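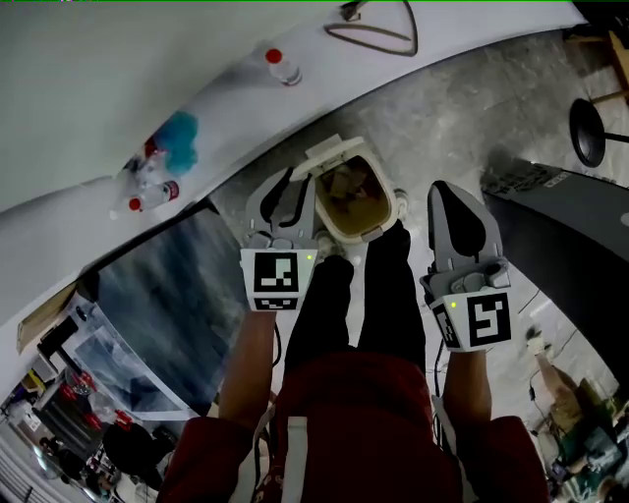

I have been meaning to write about our little bin since July, when it came home with me from the Hidolby shop on the ring road along with far too many candles. It seems a silly thing to have opinions on, I know, but I have lived with it for long enough now to have plenty of them, and the reviews I found when I was looking were all of the "arrived on time, five stars" sort. So make yourself a cup of tea, because I do go on a bit!

It's the Vesia, the small one, in beige. They do a taller version with a pedal which my friend Lena Sadowski has in her kitchen, and for a while I was torn between the two. What decided me was the floor space. Our workroom has a long white counter with a curve to it (lovely to look at, a nightmare to put anything up against) and a grey concrete floor, and every bin we've had in there has either been kicked across the room or looked like something left behind by the builders. The Vesia is a rectangle with its corners rounded off, so it sits happily wherever you put it, and the beige is a soft, biscuity sort of colour that looks much nicer against all that grey than the white one I nearly bought.

The lid is hinged and flips right up and back. I was a little suspicious of it at first, as the lid on our old Sernau went floppy within weeks and had to be held open with an elbow, but this one stays up while I'm clearing the counter and I can drop things in from standing height. It has a good wide opening for such a small bin. Crumpled brown packing paper goes in beautifully, and we get through a great deal of that, what with parcels coming in most mornings. I give it a good squash down with my hand and there is nearly always room for another lot.

Now for the grumbles. It is plastic and it is light, and if you catch it with your foot when it's empty it will skate off across a hard floor. I've put a flat stone from the garden in the bottom, under the bag, and that has mostly cured it. The second thing is bags. Hidolby sell their own, 30 to a roll, and they fit perfectly well but they're thin, and anything with a corner goes straight through. I've gone back to the Urbańczyk ones from the market, which are a bit too big and have to be folded over the rim — not elegant, but the lid still shuts over them if you tuck them in neatly.

Cleaning it is no trouble. The inside is dark, so it doesn't show every tea stain, though that does mean you can forget to wash it for longer than you should (guilty!). I take it out to the yard on a Tuesday with some washing-up liquid and a long brush, and the rounded corners mean there's nowhere for the nasty bits to hide. The hinge is the one fiddly place, and an old toothbrush sorts that out.

Would I have it in a kitchen? Probably not for a family, I think you'd be emptying it twice a day. Next to a desk, or in a workroom or a bathroom, or tucked under a counter for paper and oddments, it's very good indeed. Lena came round and flipped the lid up and down several times and has since bought one for her landing, of all places, and her pedal bin is apparently rather squeaky these days, so I feel I chose well.

Four stars from me, and it would have had the fifth if it were only a bit heavier. If anyone has found a thicker bag that fits the small Vesia without all the folding, please do leave me a note underneath.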